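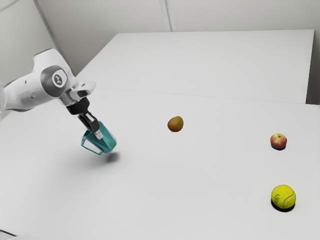

换闪存之前先换电池吧,旧电池不换,后面测出来的续航全都没法比。这是上一次讲完之后收到的留言,我觉得说得对,所以今天的顺序改了,电池提到了前面。

讲稿备注:给一台Wondix硬盘播放器换存储和电池
备注版本:2024年12月27日
方括号里的话是给自己看的,不念。

开场

大家好。今天讲一台旧的Wondix硬盘播放器。它原来用一点八英寸的机械硬盘存歌,我把硬盘换成了存储卡,把电池换了,把系统也换了。外壳没有动,按键没有动,耳机口清理过一次。

讲的内容都是在这一台机器上做过的。同一个牌子前后出过几代,外形很像,里面的排线和固定方式有差别,大家回去动手之前要先确认自己手里是哪一代。背面下方那行型号字磨掉了也没关系,开机进"关于"菜单能看到。

需要的基础很少,会用螺丝刀,会用万用表量电压,能焊三根线就够。电池那一段有一点危险,我会讲得慢一些。

[开场不要超过三分钟。上次在这里讲播放器历史讲太久,后面固件那段没讲完。]

先说机器原来的状态

我拿到手的时候,这台机器能开机,能进主菜单,播放几首歌以后会卡住。卡住的时候能听见硬盘反复启动的声音,咔一下,停一会儿,再咔一下。接电脑能认出盘符,复制大文件时中途断开。电池充满以后,放不到一个小时就关机。

里面有2711首歌,是前一位使用者留下来的,文件夹分得很细,标签也写得很完整。我本来打算直接清掉,看了目录以后决定先导出来。后面讲文件系统的时候还会提到这些歌,因为不少问题都是在它们身上发现的。

原机称重285克。这个数字是带旧硬盘和旧电池的,不带皮套。放在衬衣口袋里会往下坠。

屏幕正常,背光有一点发黄。滚轮转起来顺,中间的确认键要按重一点。锁定开关有时候接触不好,推到一半就锁上了。

为什么不继续用机械硬盘

这个问题每次都有人问,所以放在前面讲。

一点八英寸的硬盘还能买到,多数是拆机件。拆机件的问题是不知道它之前转了多久。我买过两块,一块到手就有坏道,另一块用了不到一个月也开始咔。再买下去意思不大。

硬盘耗电也大。播放的时候,机器先把一段音乐读进内存,然后让硬盘停转,内存里的数据快用完了再启动。文件小的时候还好,听无损格式,硬盘启动得很频繁,电池就掉得快。

还有一点是震动。走路没事,跑步或者放在自行车包里,旧硬盘的读取错误会明显变多。

换成存储卡以后,这三件事都不用考虑了。代价是要用一块转接板,转接板和卡的搭配有讲究,等一下专门讲。

工具

薄塑料撬片,多准备几片,边缘会磨毛。不建议用金属撬片,这台机器的后壳很软,一撬就有印子,修不回去。

十字小螺丝刀一把,要刀头完好的。机器里面的螺丝很短,拧得不紧,刀头磨圆了反而容易滑。

塑料镊子,用来夹排线。金属镊子也能用,但电池没断开的时候不要拿金属的东西伸进去。

万用表,温控烙铁,细焊锡,助焊剂,耐高温胶带。

一块浅色的软垫。螺丝是黑色的,掉在深色桌面上找不到。

[如果有人问热风枪:这台机器用不上。后壳靠卡扣,没有胶。]

备份放在最前面

拆机之前先备份。盘还能读就先读,不要想着拆下来再读,一点八英寸的盘用的接口在台式机上要另配转接线,拆下来反而麻烦。

我的做法是每次只复制一个文件夹,复制完停几分钟,让硬盘凉一下。一次选中全部去复制,中途断了以后不知道断在哪里。分文件夹复制很慢,花了两个晚上,中间断过几次,重新插线接着来。

复制完以后要校验。最简单的方法是对比文件大小和文件数,数目对得上不代表内容没问题,所以我又让电脑把所有音频解码了一遍,看有没有报错。报错的有几首,是原来硬盘坏道上的,只能放弃。

设置文件也要备份。在原厂系统里,播放列表和评分存在一个隐藏文件夹里,电脑默认看不到,要把显示隐藏文件打开。

开壳

先把锁定开关推到锁定位置。这样撬的时候不会误触开机。

从机器顶部耳机口那一侧的缝开始,不要从底部开始。底部接口附近有一根细的排线,从底部下手,撬片伸得深一点就会碰到它。

撬片插进去以后沿着缝往侧面推,听见卡扣弹开的声音再往前走。每走过一段就留一片在缝里,不然前面弹开的卡扣会自己合回去。角上的卡扣最紧,从两边往中间逼。

全部弹开之后,后壳和前壳之间还有两根排线连着,一根是电池,一根是耳机口和锁定开关共用的。后壳只能先打开一条缝,像翻书一样往一侧翻。直接往上提,耳机排线会撕掉。

第一根要断开的永远是电池。电池插头在主板边上,插座两侧有小耳朵,用塑料撬片从下往上轻轻顶。不要拉线。

我第一次开壳时先断了耳机排线,电池还连着,机器自己开机了一次。没有造成损坏,但这样做不对。

[这里停一下,问有没有人拆过类似的机器。有人拆过就让他们说说卡扣的手感。]

电池

讲电池之前先说安全。旧锂电池如果鼓了,不要压,不要扎,不要试图把它掰平。鼓包的电池拆的时候用塑料卡片从底下慢慢铲,铲不动就滴一点酒精在边上,等一会儿再铲。取下来单独放,送到回收点,不要扔进普通垃圾桶。

这台机器的旧电池没有明显鼓起来,可是粘得很牢,铲的时候还是弯了。弯过的电池不能再用。

新电池我用的是Penner的软包电池,3000毫安时。原装电池很薄,是给硬盘让位置的。硬盘拿掉以后,机器里多出一块空间,可以换成厚的。不过买之前要量尺寸,长宽厚三个方向都要量。标称厚度是没有充电时的厚度,充满以后会稍微涨一点,要给它留出余量。后壳合上以后如果摸得出来中间鼓,那就是太厚了,不要硬压。

接线是三根:正极、负极、温度检测。很多人第一次换的时候只接正负极,温度检测空着,结果是能开机,不充电,或者充一会儿就停。主板要从第三根线上读到一个合理的电阻值才肯充。

Penner这块电池出来只有两根线。我把旧电池保护板上的热敏电阻拆下来,焊到第三根线和负极之间,用耐高温胶带贴在新电池表面。热敏电阻一定要贴着电池,悬空的话它测的是机壳里的空气,电池热了它也不知道。

有人用一个固定电阻代替热敏电阻,骗过主板。可以开机充电,但过热保护就没有了。我不建议这样做。

焊线的顺序:先焊温度线,再焊负极,最后焊正极。焊一根包一根,不要三根线头都露着再一起包。剪旧插头线的时候也是一根一根剪,剪刀同时碰到正负极就短路了。

焊完先不装进去,用万用表在插头上量一下极性。颜色不可信,不同厂家的插头线序会反。我买的插头线,红黑和主板上的标记就是反的。如果直接插上去,主板的充电部分大概率会烧。

[这一段每一句都要讲到,不要因为时间紧就跳过去。]

充电速度

新电池容量大了,充电电路还是原来的,充电电流没有变,所以充满一次要很久。晚上插上,早上拔,这样用就行。

不要去改充电电路上的电阻来加大电流。主板上那个充电芯片没有散热,原厂把电流定得低是有道理的。我量过充电时芯片附近的温度,已经不低了。

第一次充电要有人在旁边,每过一段时间摸一下电池表面。微温正常,烫手就马上拔掉。

取下硬盘

硬盘四周包着一圈蓝色的橡胶垫,拿出来以后不要扔,后面可以剪一块用。

硬盘排线的插座是翻盖式的,翻盖在插座后侧,用指甲或者塑料撬片挑起来,排线自己就松了。翻盖很脆,挑到竖直就停,再往后掰就断。断了以后排线压不紧,会时好时坏,这种故障最难查。

排线上有一面是露出金属触点的,记住它朝哪边。最好拍一张照片。我画了一张草图,后来还是搞反过一次,装反的结果是开机以后显示没有硬盘,没有烧东西,算运气。

转接板

转接板我用的是Uma。它一面接原来的硬盘排线,另一面插存储卡。市面上类似的板子不止一种,我试过两种没有牌子的,一种能认盘,写入大文件时掉盘;另一种在电脑上一切正常,装进机器里休眠以后醒不过来。

休眠醒不过来,原因是播放器会给硬盘发待机命令,机械硬盘收到以后停转,等下一条命令再转起来。有的转接板收到待机命令以后会把卡断电,重新上电时机器已经等不及了。Uma的板子上有一个跳线焊点,连上以后就忽略待机命令。出厂默认是断开的,要自己滴一点锡连起来。

连上这个焊点,待机耗电会多一点。我的机器是连上的,晚上关机要按住播放键彻底关掉,只按暂停放着,第二天早上会少一点电。

转接板比硬盘薄很多,放进去以后会晃。刚才说的橡胶垫剪一条贴在板子背面,正好把它垫住。不要用泡棉双面胶直接粘,以后要换卡时拆不下来。

板子背面有元件,贴着新电池的那一面要先贴一层耐高温胶带。电池外面那层膜很薄,元件引脚的焊点很尖,时间长了会磨。

存储卡怎么选

容量先不用追求最大。原厂系统能认的容量有上限,超过上限的部分要么看不见,要么写到那个位置以后把前面的数据盖掉。换了Oltutero以后上限高很多,但还是有一个内存的问题:歌越多,数据库越大,开机扫描越慢。

速度等级不用很高。播放器读音乐的速度很慢,传输接口本身也是瓶颈。买高速卡,传歌时感觉不到区别。

要紧的是随机读写和耗电。卡的耗电在包装上看不到,同一个型号不同批次也不一样。我用同一块转接板试了几张卡,播放同一个文件夹,有一张明显热一些,那张后来拿去做别的用了。

假卡要防。买来先做一次全盘写入和读出校验,在电脑上用读卡器做,不要在播放器里做。这一步很花时间,大容量的卡要跑一整夜。没有做这一步,歌传到一半才发现后面写不进去,更花时间。

第一次通电

接好转接板和电池以后,先不合壳。把后壳翻在一边,开机看一下。

正常的话,屏幕先亮厂标,然后提示要连接电脑恢复。因为卡是空的,里面没有系统文件。这是对的。

屏幕不亮,先查电池插头。亮了厂标以后一直不动,查硬盘排线是不是插到底,翻盖有没有压下去。反复重启,多数是电池电压太低,插上线充一会儿再试。

通电时手不要碰主板。滚轮那边的排线很容易被后壳压住,翻的时候看一眼。

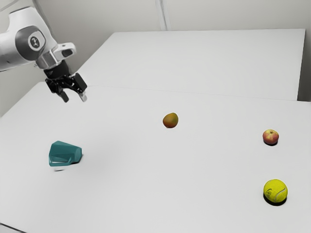
图:白色机械臂,末端装有黑色平行夹爪

回到通电这一步。如果要恢复原厂系统,这时候接电脑,用原厂工具恢复一次。就算最后要用Oltutero,我也建议先恢复原厂系统,因为它能确认硬件都是好的。直接装第三方系统,出了问题分不清是硬件还是软件。

恢复完以后,先传几首歌进去,听一遍,休眠一次,再唤醒,再听。调一下音量,拨一下锁定开关。都没有问题,再往下走。

Oltutero

Oltutero是一个开源的播放器系统,支持的机型很多,这台是其中之一。我选它主要是三个原因:支持的格式多,不用专门的软件传歌,电池电量曲线可以自己改。

不用专门软件这一点对我最有用。插上线就是一个普通的盘,把文件夹拖进去,拔下来就能听。原厂系统要通过电脑上的管理软件导入,那个软件在新的操作系统上已经装不上了。

安装分两步,一步是引导程序,一步是系统本身。引导程序装好以后,原厂系统还在,开机时按住一个键可以选择进哪一个。建议保留原厂系统,占的空间很小,以后要做硬件诊断时用得上,诊断菜单只有原厂系统里有。

装引导程序的时候电量至少要有一半。写引导程序只要几秒钟,中途断电,恢复起来很麻烦。

系统更新的时候,只要用新文件夹覆盖旧的就可以,设置会保留。更新之前把设置导出一份,存在电脑里。我有一次更新以后主题和字体对不上,菜单全是方块,靠导出的设置恢复回来的。

中文显示

默认字体不含中文,装完以后中文歌名是方块或者问号。要另外下载字体包,放进字体目录,在设置里选一个含中文的字体。

字体的大小会影响滚动列表的速度。字号越大,字库占的内存越多,留给音乐缓存的就越少。这台机器内存不大,我用的是中等偏小的字号,一屏能多看几行。

方块和问号是两种问题。方块是字体里没有这个字,换字体能解决。问号或者乱码是标签的编码不对,换字体没有用。

刚才提到的那些歌,很多是早年用本地编码写的标签,Oltutero默认当成别的编码来读,于是变成乱码。可以在设置里把默认代码页改成简体中文,大部分马上就好了。但其中有一部分是繁体编码,改成简体以后,这一部分又变成另外一种乱码。最后还是在电脑上用标签软件批量转成统一编码,再传进去。

转的时候不要一次选中全部。先按文件夹分开,听一听、看一看是哪种编码,再转。转错了再转回来,有时候信息已经丢了。

[有时间就讲,没时间就跳:日文专辑的标签更麻烦,同一张专辑里前几首和后几首编码都能不一样。]

文件夹和数据库

浏览方式有两种,按文件夹,或者按数据库。按文件夹浏览不需要扫描,插上就能听,适合平时目录分得清楚的人。按数据库浏览可以按歌手、专辑、年份来找,代价是每次加歌以后要更新。

第一次建数据库时,让机器插着电,不要动它。中间屏幕会停在一个数字上很久,看起来像死机了,多数情况没有死。判断方法是看屏幕上方的硬盘读取标志,还在闪就是还在读。

如果真的停在同一个位置,重启以后还是停在那里,那就是那个文件的标签有问题。我遇到过一首歌,封面图嵌得特别大,扫描到它就停。把封面去掉,重新扫,就过去了。

封面建议不要嵌进音频文件,放在专辑文件夹里,存成一张小图。显示快,也省空间。

续航测试

续航测试要固定条件,不然两次之间没法比。我的条件是:同一个文件夹循环,同一副耳机,音量固定,均衡器关,背光关,播放过程中不碰它,直到自己关机。系统会在日志里记下最后的时间,不用人盯着。

先测的是换了新的原规格电池、换上闪存的状态。那是十月里的事,当时3000毫安时那块还没到。那次测得将近11小时,用的是无损文件。旧电池配旧硬盘的时候不到一个小时,两者差的里面,电池占多少,闪存占多少,那次没有分开。这就是前面那条留言的意思。

后来我把旧硬盘接回去,配新电池又测了一次,听着它咔了一阵,中途就卡住了,没有得到完整的结果。所以这个比较到现在还缺一格。如果有人手里有一块健康的同型号硬盘,可以做完整。

换上Penner那块以后,完整测试跨过了一个昼夜,日志还在,有兴趣的可以课后看。日常使用比测试差,因为会亮屏,会切歌,会调音量。我现在一周充一次多一点。

电池图标一开始不准,显示还有一半就关机了。原因是系统里的放电曲线是按原装电池写的。Oltutero允许自己测曲线,把上面那次测试的日志导出来,换算一下填进去就行。填完以后,到最后那一段显示还是有点偏,我没有再调。

耳机口和开关

原来耳机插进去,左声道时有时无。转一下插头就好,过一会儿又没了。

先试的是清理。用一根细棉签蘸少量高纯度酒精,伸进去转几圈,等完全挥发再插。好了一半,偶尔还有。后来在开壳的时候从里面看,耳机口的一个焊点有一圈细的裂纹,加一点助焊剂重新熔了一下,之后没有再犯。

锁定开关是从侧面滴一点触点清洁剂,来回拨几十下。注意不要滴多,流到屏幕背光层里会留下水印一样的痕迹。我的屏幕左下角有一小块,就是这么来的,不影响看。

确认键还是要按重一点,没有处理。里面的弹片可以换,但要拆到滚轮下面,滚轮的排线很细,我觉得不值得冒这个险。

底噪

有人问过换了闪存以后底噪会不会变小。我的机器上,原来硬盘转起来的瞬间,灵敏的入耳式耳机里能听到很轻的一声,换完以后没有了。读卡的时候有没有别的声音,我听不出来。

充电的时候听歌会有杂音,这个换前换后都有,和充电器有关。换一个充电器声音就变了。想安静就不要边充边听。

音质方面,播放芯片没有动,输出电路没有动,我不认为换存储会改变音质。耳放电容更换是另外一个题目,今天不讲。

合壳

合壳之前检查几件事:电池插头到底,硬盘排线的翻盖压下,耳机排线没有折角,没有螺丝留在里面。拿起来轻轻摇一下,有声音就打开再看。

先合底部,再合两侧,最后合顶部。和拆的顺序相反。哪里合不上,不要用力按,打开看是哪根线顶住了。我第二次合壳的时候右下角总有一条缝,打开发现是电池线绕了一个小圈压在螺丝柱上,把线理直就好了。

合好以后放一天,再看缝隙有没有变大。电池充满以后会涨,刚合好时严丝合缝,充满后缝开了,说明留的余量不够。

机器变轻了,拿在手里重心偏向电池那一侧,开始几天不太习惯。

我做错过的地方

前面零散提过几次,集中再说一遍。

买转接板之前没有查待机的问题,先后买了两块用不了的。如果早一点去看Oltutero的兼容列表,可以省下来。

没有先量插头的极性。这次是焊之前看了一眼主板上的标记才发现线序相反,差一点就插上去了。

第一次建数据库的时候以为死机,强制重启了三次,每次都要从头开始。

触点清洁剂滴多了。

备份时没有备份播放列表,后来把旧硬盘又接回去一次才拿到。那时候它还能读,要是读不了,就没有了。

标签转码之前没有留原始文件的副本。有一张专辑转坏了,曲目名只能对着网上的目录一首一首敲回去。

常见问题[备用,听众问到再讲]

问到能不能换成更新的固态存储:有人做过,耗电比存储卡大,发热也大。在这台机器上没有好处,接口速度跟不上。

问到能不能加蓝牙:可以把一个小的发射模块塞进去,从耳机输出取信号。空间够,天线的位置是个问题,后壳是金属的,信号出不去。外接发射器更简单。如果一定要内置,就要换塑料后壳。

问到充电口能不能改成新的接口:有现成的小板子,需要锉外壳。我没有做,因为原来那根线还能用,也有两根备用的。做过的人说底部那根排线最容易在锉的时候被碎屑弄短路,锉之前要全部拆空。

问到防水:没有,换完以后也没有。

问到花费:转接板、卡、电池三样,卡占大头。工具不算在内。买一台成色好的机器现在不便宜,如果手里没有,只是想听歌,买新的播放器更划算。

问到卡的寿命:播放器几乎只读,写得很少。比较可能先坏的是电池。电池过几年还要换一次,所以热敏电阻和插头那里焊得规矩一点,以后方便。

问到能不能不换系统:可以。只换存储和电池,用原厂系统,容量选小一点的卡。缺点前面讲过,传歌要靠旧软件。有人专门留着一台旧电脑做这件事。

问到睡眠后时间会不会丢:彻底断开电池再接回去,时间会回到初始值,要重新设。平时不会丢。录音功能的文件名里带时间,用录音的人要注意这一点。

问到别的代能不能照做:更早的一代,硬盘接口不同,Uma的这块板插不上,要用另外一种。更晚的一代,后壳的卡扣密得多,很难无痕打开,里面的步骤大致一样。

现场演示的准备[自用]

带两台。一台已经拆开,电池断开,用来传着看。一台合好的,接音箱放歌。

拆开的那台,卡不要插在上面,上次传了一圈回来卡松了,演示时认不出来。

投影接口提前试。备一根长一点的音频线。

软垫、撬片、镊子放一个盒子里,万用表检查电池。

演示开壳只做到弹开顶部卡扣为止,不要当场断电池插头,离得远的人看不见,近的人挤过来会碰桌子。看细节用投影上的照片。

旧电池不要带去会场。

如果时间剩得多,讲标签转码,现场转一个文件夹。时间不够,就把"封面"和"底噪"两节去掉,电池和转接板两节保留完整。

讲义里要附上:电池三根线的接法图,Uma板上待机焊点的位置图,翻盖插座打开和关上的对照照片。接法图要标明从插头哪一面看过去,上次没标,有人照着看反了。

结束后收线,数据库不要在会场重建。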